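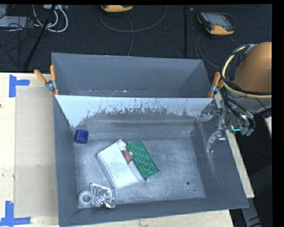
Notes for Turkbridge talk. 19 mins incl. questions. DON'T read the slides out.

Start: hello, thanks to Treasa Egan for the slot. Who I am, one line. Then straight in.

The question. We had one arm, one bin, and an argument over what to put on the end of the arm. Two-finger gripper (the Plidbridge one) or suction (Usis). Sarla said suction before we'd plugged anything in. I said fingers. Say that, gets a laugh, move on.

Bin set-up. Divider across, big section at the front for the objects, small one at the back. Divider held with spring clamps, orange handles, one each end. Cheap, quick to shift. Downside: clamps stick up and the planner has to know about them. Ours didn't till March. Pause here.

Objects. Mixed on purpose. Green brick with studs on top, foil packet, white ring like a roll of tape, short dark blue cylinder over in the back corner, white pouchy thing lying up against the brick. Ask the room: which one would you pick first? Wait for hands. Most people say the brick.

Brick. Suction hates studs, no seal. Fingers fine if they can get down the sides, but look what's next to it. Touching. Need a nudge first. Explain nudge (Afroza's idea, credit her!!)

Foil. Crumpled, shiny, depth camera sees rubbish. Suction leaks on creases. Fingers do OK if you come in low and don't mind squashing it. Customer did mind.

Ring. Middle is open so suction can't go for the centre, which is where it always wants to go. Fingers: one inside, one outside. Lovely when it works. Packet is lying over one side of it so mind which side you go for.

Corner cylinder. Wall problem. A finger needs room and the wall is right there. Suction from straight above wins this one, give Sarla her due.

Numbers slide. 1,180 picks over both grippers, same order of objects. 231 misses. Don't go through the table row by row, Lorcan did that at the dry run and we lost everybody. Just say: walls and corners were the worst for fingers, foil the worst for suction. Rest is in the handout.

Cables. Keep short. Hoses and black cables loop round the arm and they pull when the wrist turns over. We lost 3 afternoons to this. Tie them up with slack, then check the slack at full reach. Caoimhe has the clip drawings if anyone asks.

Controllers. Compare the two handhelds if time, if not skip to next bit. Main point, teach the safe positions by hand then leave them alone.

What we'd do differntly:
Model the clamps from day one.
Tape marks on the table before anything else, so the bin goes back in the same spot.
Try a gripper with both, fingers and a cup. Breathnach are lending us one, not tested yet so no promises.

If asked about cost: say it depends on the cup size and how often you swap them, offer to email. Don't guess a figure agian.

If asked about speed: we ran slow. Both grippers same speed. Didn't tune either.

Finish on the foil clip, 2nd try not the first. Thank Sarla, Afroza, Lorcan, Caoimhe. Water is under the lectern.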